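Gaillard Street Shared House Association
Minutes of the general meeting, April 18, 2020
Chair: Erzsébet Katona
Minutes: Viola Marchetti

1. Previous minutes
The January minutes were accepted with one correction. The hallway light was reported as fixed. It was not fixed then and it is not fixed now.

2. Money
Balance stands at $1,955. Erzsébet asked that nothing more be spent on organizing products until somebody can point to one that has organized anything. Viola noted that $440 went to Wosten last year for shelving that is still leaning against the wall in the laundry. No motion.

3. Key board
The proposal is to replace the bowl by the front door with a board and hooks, so that keys hang in plain sight and stop travelling around the house in coat pockets. The trial board is the translucent green plastic one, held along its top edge with packing tape, with clear suction-cup hooks across the middle. Total outlay was $62, mostly for the plastic.

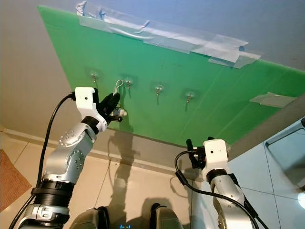

Erzsébet said she has lived with suction cups before and does not trust them. In her experience they hold well for as long as you are standing there and let go at three in the morning. The Clonadier catalogue claims its cups will carry a full ring of keys on any smooth surface. The meeting did not put much weight on the catalogue.

Viola said the cups worry her less than the tape. Packing tape is made for closing boxes, and by the first humid week she expects the whole board to be on the floor with the hooks still firmly attached to it. She would like to see screws. The landlord's agent at Givier has refused screws twice and is unlikely to be in a better mood now.

There was a discussion about labels. One view was that every hook needs a name. The other was that people who ignore a bowl will also ignore a name. A cord loop on each set was suggested as easier to hang up in the dark than a bare ring. Agreed to try loops, with doubts recorded at Erzsébet's request.

Also raised: a small card to go with each spare set, saying which door it opens. Viola pointed out that a card loose beside a set of keys is soon just a loose card, and wants them tied on. Erzsébet does not want addresses written on anything. Agreed that cards carry the door only. 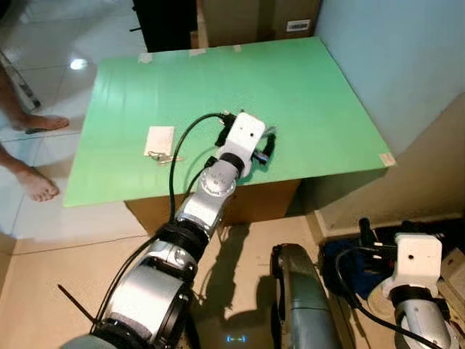 Question from the floor: where do the spare keys go until the board is settled?
Erzsébet replied that they stay in the kitchen drawer, in the envelope, and whoever takes a set writes it on the front of the envelope.

Motion: that the trial run for 8 weeks, with no further purchases. Carried, Viola abstaining.

4. Cardboard
Boxes are still being kept "in case." Erzsébet asked in case of what. No answer was recorded. Anything without an owner's name on it goes out with the next recycling pickup.

5. Other business
Hallway light, see item 1. Viola to phone Givier again.

Meeting closed. Next date to be set by email.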